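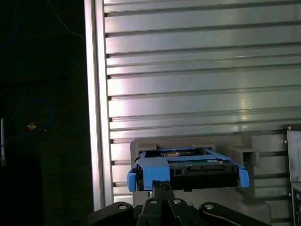
Filed under: Grant Updates | Community Archives
September | Posted by the Trullville Oral History Project | 3 shares | 0 comments

The second half of the grant year went mainly to transcription. We now have 323 recorded interviews with former workers at the Zorkow cannery and their families, and 69 of them have full transcripts. Master copies of the audio are kept on hard drives, the kind that sit in a blue caddy like the one in the photo, and a second set is stored at the county library. The 40 oldest cassettes were transferred first, as agreed in the work plan. Two had sections too damaged to recover – we have noted these in the catalog. 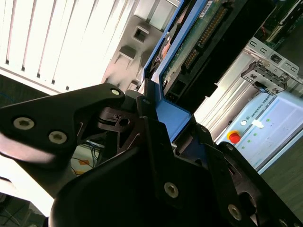 Transcription is slower than we planned. Many of the older speakers move between English and Polish, and those tapes need two passes. We have moved money from the travel line to pay a second bilingual transcriber through the spring. The total budget does not change.

The Delić family papers came in over the summer and include shift books and pay slips. They are boxed but not yet listed.

The listening booth opened at the branch library with 100 short clips. Staff report that the headphones need replacing already. School visits have not started, and we ask to move that item to the next period.

Still to do: release forms for the newest interviews, the index of place names, and the final invoice for tape transfer.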